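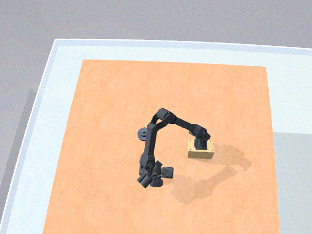

Demonstration collection in simulation

Demonstration collection in simulation is the practice of recording examples of a task inside a computer-rendered environment, so that a learning system can later imitate them. Each recorded example is called a demonstration or an episode. The method is used mostly for robot arms that pick up, move and place small objects, and it is one of the common ways to prepare data for imitation learning.

Overview

A demonstration consists of two parts that are recorded together: what the robot could observe, and what it was told to do. The observations are usually rendered camera images and the angles of the joints. The actions are the commands sent to the arm at each step. A learning system receives many such pairs and tries to predict the action from the observation.

In simulation the arm, the table and the objects are models, and a physics engine calculates their contact. The collector can return everything to the starting state in a moment, and no hardware is worn out. On the other hand, the contact between fingers and object is only an approximation, and a grasp that holds in the simulator may slip on a real machine.

Sources of demonstrations

The examples can come from a person or from a program. In teleoperation, a person moves the simulated arm with a game controller, a 3D mouse or a second arm of the same shape, and looks at the rendered view on a screen. The movements of a person are varied and contain small corrections, which are useful for learning, but the work is slow and tiring.

In scripted collection, a planner computes the path of the arm. It knows the exact position of each object from the simulator and does not need to look at the images. Scripted demonstrations are cheap and very regular – sometimes too regular, because a system trained only on them has never seen how to recover from a small error.

The Wornik task set

Wornik is a set of short tabletop tasks made at the Imamcombe robotics workshop. It uses a single black arm with a gripper, mounted on a small block, and the tasks are performed with small objects placed near the base. The set contains 18 tasks, and 3921 demonstrations were kept in its first release. They were recorded with a tool named Bonix, which stores the commands and the camera images under one clock.

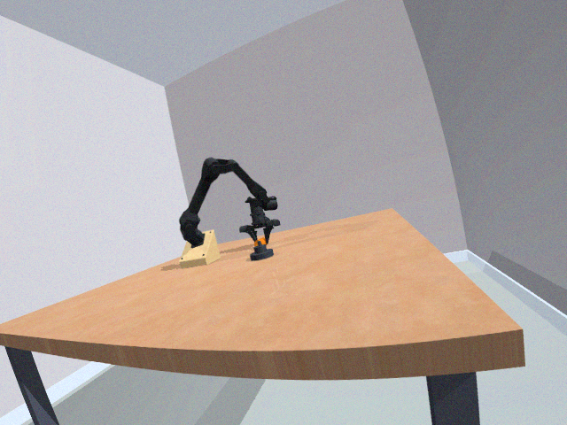 Source: Wornik project, Imamcombe. Simulated view.

The same tasks are rendered from more than one viewpoint. A high camera shows where things lie on the work surface, but it gives little information about height. A low camera from the side shows the distance between the gripper fingers and the object under them, and this matters most in the last part of an approach. In both views the arm itself can hide a part of an object. For this reason the designers of Wornik advise training with at least two cameras.

Variation

Before each episode the simulator usually changes some properties of the environment. The position of the objects is almost always changed. Light, colors and surface textures, and the exact place of the camera may be changed too. This procedure is known as domain randomization. Its purpose is to prevent the system from depending on details which will be different in another room.

Selection and labeling

Not every recording is kept. In Bonix an episode is accepted when the object stays inside the target area for 3 seconds after the gripper opens. Episodes that fail this test are stored in a separate folder named Wako, together with a short label for the type of failure, for example "missed grasp" or "dropped". Some users add them again later, as negative examples or for training a success detector.

Limitations

The main difficulty is the difference between simulation and reality, often called the reality gap. Rendered shadows and materials look cleaner than real ones, and soft objects, cables and liquids are still hard to model. Many groups therefore combine a large simulated collection with a smaller one from real hardware. How large the real part must be depends on the task, and there is no general rule for it.

See also

Imitation learning
Teleoperation
Domain randomization
Motion planning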